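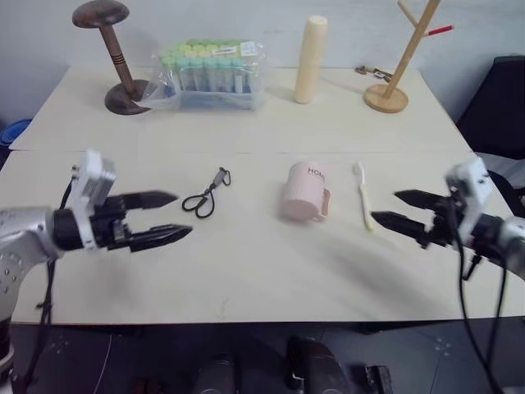 Where does the water in a share house go?

Most of it goes through the shower and the washing machine. In the house we measured, the bathroom basin came third, ahead of the kitchen sink and the toilet.

Water use in a four-person share house: a one-week study

Background

Our household gets a water bill every quarter and splits it four ways. The bill gives one figure for the whole property and says nothing about which taps or appliances the water went through. When the spring bill came in higher than the winter one, everyone in the house had a different theory. One person blamed long showers, another blamed the garden, and I thought it was the toilet, which had been slow to stop filling for months.

For my project I decided to measure the indoor use for one week and see which theory held up. My supervisor, Hortensia Arancibia, suggested keeping it to a single house and doing it properly, as last year's class had tried to cover a whole street and ended up with a lot of half-filled diaries.

The house

The house is on Grellach Street and was built in the 1970s. It has one bathroom, a separate toilet, a kitchen and a small laundry off the back step. The shower has a Livska head that was fitted by the landlord before any of us moved in. The washing machine is a Suominen front loader, bought second-hand. There is no dishwasher. The hot water system is gas storage and sits outside the laundry, a long way from the bathroom, so the shower takes a while to warm up.

Garden taps were left out of the study. It rained during the week and nobody watered anything, so the effect on the totals would have been very small.

Method

I borrowed a set of Hurex clip-on flow meters from the science store room. They were fitted to the supply pipes for the shower, bathroom basin, kitchen sink and washing machine. The toilet cistern had no room for a meter, so I put a tally sheet on the back of the door and multiplied the flushes by the full or half volume. I measured the cistern volumes first by turning off the supply, flushing, and refilling with a measuring jug.

Recording started on Saturday morning, 5th November, and ran for seven days. I read the meters before breakfast each day and wrote the readings in a notebook on the fridge. Everyone in the house was told about the study but I asked them not to change anything. I know this doesn't fully work. One housemate admitted to having shorter showers on the first weekend and then forgetting about it.

I checked each meter against a bucket before and after the week. The kitchen meter read a little low at a slow trickle, but the others agreed with the bucket well enough for our purposes. I didn't correct the kitchen readings.

Results

Total indoor use for the week was 3203 litres. The shower was the largest user by a wide margin. The washing machine was second, even though it only ran on some days. The bathroom basin came to 612 litres, just under a fifth of the total. The toilet was lower than I had expected, and so my own theory was wrong.

Use was highest on the first day and on the Wednesday. Saturday is when two of us do our washing. I can't explain Wednesday as easily — there was an extra load of towels, but the basin and kitchen were up as well.

The basin

The basin result surprised the whole house, so I looked at it more closely. I went back through the meter's memory, which stores the start and finish of each run, and picked out 40 runs from the mornings and evenings when people were getting ready for work or bed. Most were short, for hand washing. A smaller group lasted as long as a person normally spends cleaning their teeth, with the water going the whole time, and these accounted for more than half of the water in the sample.
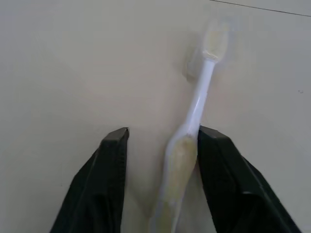

Turning the tap off between wetting and rinsing would be the cheapest saving available to us, as it needs no new fittings and no permission from the landlord. I tried it at home after the main study, using a jug to catch what I needed. An ordinary toothbrush like the white one in the photo, lying on a pale tabletop, takes very little water to wet and only slightly more to rinse. A mug was plenty for the whole job, mouth rinse included. I haven't worked out a yearly saving from this, as the jug trial was only me and I was paying attention to it.

The shower

I timed the wait for hot water on several mornings with the tap fully open. It was close to two minutes when no one had used hot water overnight, and much shorter if someone had been in before me. All of that cold water goes down the drain. Catching it in a bucket worked, and the bucket went on the tomatoes, but it was a nuisance to step around and the idea didn't last past the study week.

The flow through the Livska head was higher than I would expect from a newer water-saving one. We have written to the agent asking if it can be replaced. At the time of writing there has been no reply.

Problems with the study

One week is short. It doesn't show what happens in summer, when people shower twice a day, or during exams, when everyone is home. The toilet figure depends on people remembering to mark the sheet, and I found at least one day when the pen had gone missing. The clip-on meters also can't tell who is using the tap, which kept the peace in the house but means I can't say anything about individual habits.

I would also read the main meter at the street next time. I only thought of it on the third day, and by then I had lost the starting figure that would have let me check the total.

What we changed

The house agreed to run the washing machine only when full, and two of us now turn off the basin tap while brushing. The toilet valve was replaced anyway, mostly for the noise. I plan to put the meters back on for a week in December, if the store room will lend them over the break, and compare the two sets of readings.

Thanks to Hortensia Arancibia for help with the meters and for reading the first draft, and to my housemates for putting up with the notebook on the fridge. The daily readings are in the appendix, with the bucket checks on the page after.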